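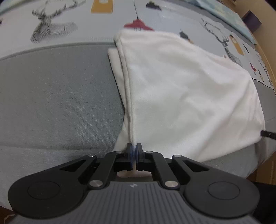

Whites, and why I've gone back to washing them on their own

So I ruined another one in May. A perfectly good white cotton top, in with a pair of navy socks, and it came out the colour of old dishwater. My friend Andor Dudás laughed at me for a solid minute (thanks, Andor!) and then told me his gran used to soak everything in soda crystals overnight. I'd forgotten people even did that.

Anyway, I bought a bag from the Jaramillo shop on the corner and had a go. One good scoop in a bucket, hot water from the kettle, lid on, off to bed. Next morning it went into the machine at 60 with no softener, and I have to say I was pretty chuffed. It isn't shop-white, but I'd wear it out of the house again.

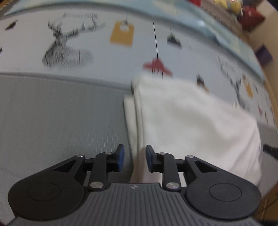

No. 36

Softener, though! I've stopped using it on towels altogether. Mine had gone slippery and just pushed the water about, and I must have spent a fortune on the stuff over the years. Fulgencio Orozco left a comment last time swearing by a splash of white vinegar in the drawer, so that's what I do now, and no, you don't end up smelling like a chip shop.

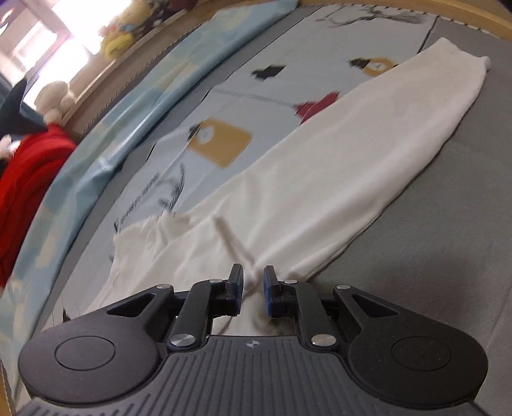
Next on my list

Wool. I've got a jumper that's been sat in a bag for 16 months waiting for me to be brave, so if you've got a method that doesn't shrink the sleeves, please tell me in the comments.

Contact | © Plodach | Back to top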